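About Us

Hi, and welcome to Danard! I'm the one who answers the phone, writes the quotes and (on a bad Tuesday) reboots the router, so you may as well hear the story from me.

We help small workshops, schools and labs plan what to buy when they want to get into robotics. That's it, really. We don't build arms and we don't take a cut from anybody who does. You tell us what you want picked up, sorted or packed, what the room is like and how much money there is, and we come back with a list you can take to whoever signs the checks.

I started doing this after years of buying equipment for other people and getting it wrong in expensive ways. My first proper order went over by 17 percent, and every cent of that was in the small stuff: brackets, cables, spare finger pads, a second table. The arm itself came in right on budget! I still have that spreadsheet and I show it to new clients, usually before the coffee is finished.

So our plans start at the table. What are the objects, how big are they, do they squash, do they roll? A gripper that loves a hard cube can be hopeless with a soft pouch, and a shallow tray asks for different reach and clearance than a deep bin. Only then do we talk about models and prices.

Our standard plan runs 8 pages and covers purchase, spares, training hours and what you'll want to replace in year two. Our checklist has grown to 416 lines (sorry!), though most clients only ever need the first 200. Alla is the short version for classrooms, and Astetti is the long one for labs with grant money to account for.

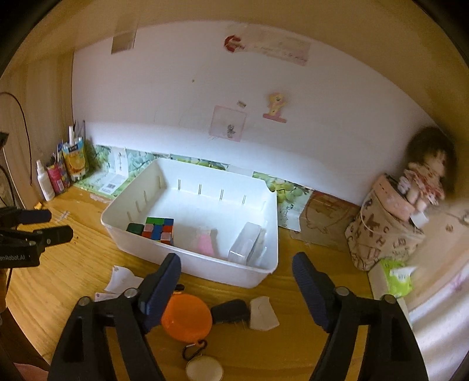 Ngô wrote to us in October that the spares page was the only part their finance office read, and could we please put it first next time. We did, and it has stayed first ever since.

If you're at the stage of three browser tabs and a vague number in your head, that's a fine time to get in touch. Send me the vague number too. I'm usually at my desk by 8 and I like a messy first email.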